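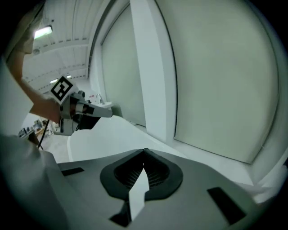
Progress report: Tritwood community wind consultation
Thursday, December 29, 2022
Prepared by Ekrem Gezer

We have held three of the six town halls your grant covers. Attendance was good, partly on account of the rumour that the turbines would use up the breeze and leave Lullness too still for sailing. Our meteorologist answered this twice, the second time more slowly.
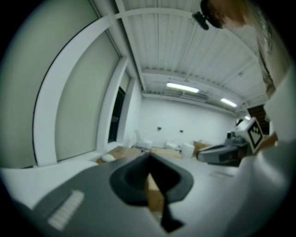

White walls, and a grip pad with raised ridges.

Preda council has moved its vote to June. Two landholders have signed access agreements; a third wants the turbines painted a neighbourly colour. Catering is over budget. Please release the next instalment.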